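Dry Stores on the Worktop: The Case for Two Tiers

Lidded canisters, a small rack and the business of keeping tea, sugar and flour where a hand can find them 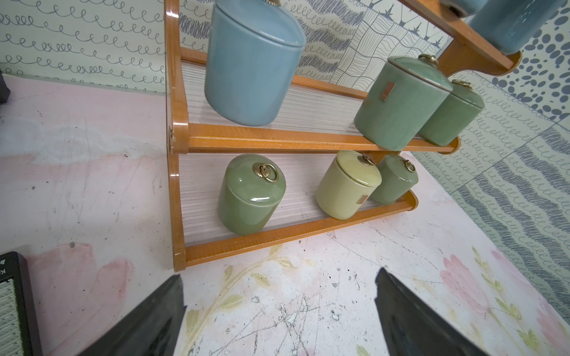
Leszek Sikora would keep the lot in a cupboard. Light spoils tea, he writes, steam spoils everything else, and a canister on the worktop is a canister that has to be wiped.

He is right on all three counts, and the worktop still wins in most small kitchens. A cupboard shelf deep enough for a dinner plate is too deep for sugar. Jars migrate to the back, a second bag is bought, and by June there are two bags of caster sugar, one of them set solid. A rack two tiers high and one canister deep, or close to it, removes the back row as a place where things can be lost. Where a second row is unavoidable, it should hold the smaller canisters and the slower goods.

The canister

Ceramic is heavy, opaque and does not hold smells. Those are its merits. Its weakness is the lid. A glazed lid resting on a glazed rim is a dust cover and little more. For tea, coffee and anything that draws damp, look for a soft gasket seated in a groove around the underside of the lid. Press it down and lift by the knob: there should be some drag before it releases.

The knob deserves more attention than it gets in the shop. A ring pull in brass lies low and lets a lid fit under a shelf with little headroom, but it needs a fingertip to raise it, and a floury fingertip at that. A round knob can be gripped with the whole hand and stands taller. On a rack, the ring is generally the better choice for the lower tier and the knob for the upper, where there is nothing overhead. Either should be fixed with a screw through the lid. Glued fittings work loose, usually after the first hot wash.

Brass will dull where it is touched. A dry cloth is enough for weekly care. Abrasive cream should be kept off the glaze, which it will scratch, and off any thin plated finish.

Labels

Small metal plates, copper-coloured or otherwise, suit ceramic because they do not curl. They are also small. Anything longer than a single short word becomes hard to read at arm's length, so write RICE and leave the variety to a slip of card inside the lid, together with the date of filling and the cooking time if it is one you forget.

Colour does part of the same work. A set in a single shade looks orderly and tells the cook nothing. A set in greens, with a blue or a yellow-green among them, can be learned in a few days: the blue is flour, the pale one is sugar. Closely related greens are less useful, particularly under a warm bulb in the evening, and these are the ones that need the plates.

The rack

Timber frames with clear plastic shelves are a common pattern and a sound one, within limits. Lacquered wood resists splashes until the lacquer is broken, and it breaks first at the ends of the rails. Check these twice a year and touch in any bare wood before water raises the grain.

Ribbed plastic is stiffer than flat sheet of the same thickness. The ribs also catch sugar. Lift the panels out if they are loose, wash them in warm water with washing-up liquid and a soft brush, and draw the brush along the ribs. Drain them on edge. A solvent cleaner may craze clear plastic and is best avoided altogether.

A front rail on each tier is worth having. It stops a canister being dragged forward with the lid, and it gives a line to set the row against. It does mean lifting each canister over the bar, so a very low upper tier becomes awkward.

Load is simple to work out and seldom is. Weigh one full canister on the kitchen scales, multiply by the number on the shelf, and compare the total with the maker's figure. My own medium canister, a Krajewska, weighs 227 grams more full of rice than full of plain flour. Across a shelf, that difference adds up. Put rice, sugar and salt below and leaf tea, oats and dried herbs above.

Position

Keep the rack clear of the kettle. Steam rises and spreads under wall units, and a lid opened in it will take some in. The far side of the toaster is no better for anything containing fat, ground nuts included. A spot against a plain stretch of wall, out of direct sun, is the usual answer. If the wall is papered, leave a gap the width of a finger behind the frame so that the paper is not rubbed.

Routine

Empty before refilling. Pouring new flour on old is the commonest fault in dry storage, and the old flour at the bottom may stay there for years. Tip out what is left, wipe the inside with a dry cloth, and return the old contents last, on top. Wash the canister fully every fourth refill, and leave it open overnight, lid beside it, before it is used again. Trapped moisture under a gasket is enough to spoil a fresh fill.

Sikora keeps his tea in the cupboard, in the packet, with a clothes peg on it. His sugar, when I last asked, was in a canister by the bread bin.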